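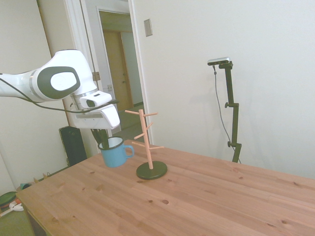

Figure 4. Mug held by the rim over the table, handle facing the mug tree. The second camera is on its stand at right.

4. Comparing finger sets with the mug test

Use this section after the arm has been bolted down and both cameras show up in the Kavorham controller. The test compares two finger sets, Fillex and Flamari, on the same lift and the same hang. Allow some 38 minutes for each set, including the finger change.

4.1 Before you start

You need the mug, the mug tree, both finger sets, the 2.5 mm hex key from the tool bag, and a printed copy of the score sheet (Appendix B).

1. Set the mug tree upright on the table with its round base flat. Take everything off the pegs.
2. Choose one peg as the target and write its number on the score sheet. Pegs are numbered from the bottom up.
3. Place the stand camera so that it can see the mug and the target peg. Tighten the upper knob first, then the lower one.
4. Check that the stand camera's cable hangs clear of the table. Leave a loop in it so that the camera can be tilted without pulling on the connector.
5. Open the live view and confirm that the gripper camera and the stand camera both update.

NOTE: If only one camera updates, unplug the other, wait 9 seconds, and plug it back in. Restarting the controller also works but clears the saved start position.

4.2 Fitting the fingers

1. Press Hold on the controller. The arm stays where it is and the gripper goes limp.
2. Remove the two screws from each finger and pull the finger straight down.
3. Push the new finger on until it stops, then tighten the screws by hand. Do not use a power driver.
4. Select the finger set in the Tools menu. The controller keeps a separate closing width for each.
5. Press Home Gripper. The fingers open fully and close once.

CAUTION: Keep your hands away from the fingers during Home Gripper. The closing move does not stop on contact.

4.3 Running the test

1. Place the mug on the table to the left of the tree, handle facing the tree.
2. Set the grip force to level 1 and the arm speed to 120 mm per second.
3. Move the gripper down until the finger tips are inside the mug's opening, then adjust the angle so that the wall of the mug sits between them. Close the gripper.
4. Raise the mug just clear of the table and wait. If it tilts or slides, lower it, open the gripper, and go up one force level.
5. Once the mug stays put, write down the force level. Use this level for every run with that finger set.
6. Start the Hang program. The arm carries the mug to the tree and tries to place the handle over the target peg.
7. Mark the run on the score sheet: H for hung, M for missed, D for dropped.
8. Put the mug back on its start mark and repeat until the sheet is full.

NOTE: Do not change the peg, the mug, or the camera position between finger sets. If the stand gets bumped, run the camera check in Section 3.6 again and start that set over.

CAUTION: Watch the thin cable under the arm when the wrist turns. It needs enough slack to follow the move, but a loop that is too long can catch on a peg. Re-clip it at the elbow if it drags.

CAUTION: Enamel chips. Stop the test if you find a chip on the rim and switch to a new mug of the same size. A chipped rim also lets the fingers settle into the same spot each time, and that makes the scores look better than they are.

4.4 Reading the results

Compare the force levels first. The finger set that holds at the lower level is usually the better choice for thin-walled items. Then compare the number of D marks. A miss is often a camera or aiming problem and will show up with both sets. A drop points to the fingers.

If the two sets come out even, repeat the test with the Nic Aodha weight insert (700 g) seated in the bottom of the mug. Lower the arm speed by half for these runs — the added weight makes the mug swing when the arm stops.

The factory closing widths were revised in July. Controllers set up before then need the new tool file, or the Flamari fingers will close too far. Questions about the tool file or the score sheet go to Sidra Naqvi in application support.

When you are done, lower the mug to the table, open the gripper, and raise the arm before pressing Park. Go on to Section 5 to save the finger set as the default.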